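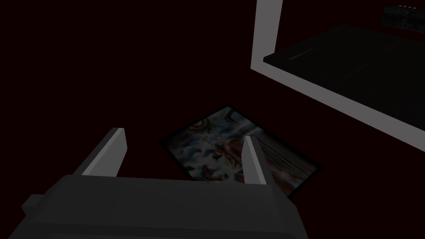 Sim view, gripper and flat print on the dark surface

Saturday, Firnley notes. Bernville's running game looks great on film! Rattana and I charted 300 carries, and the left side is where they live. 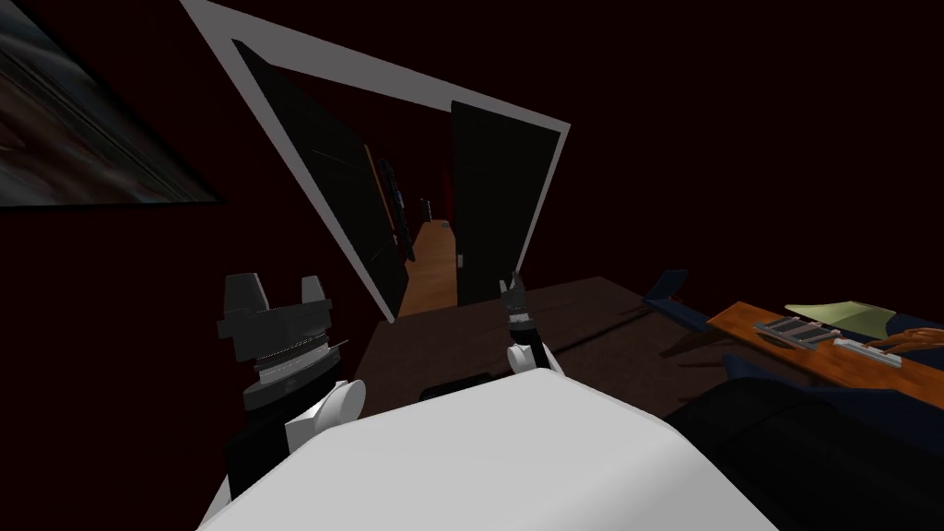

Sim view, both arms, doorway behind

Decha's rushing total for the season comes to 903 yards (I had to add it twice, wow). Josefina wants his cuts split by down, so I started with the 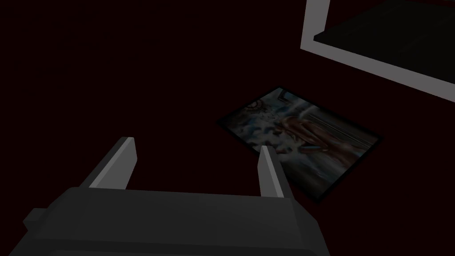

third-and-short plays. Two tight ends on nearly all of them, love it. Still to chart: the Oken game.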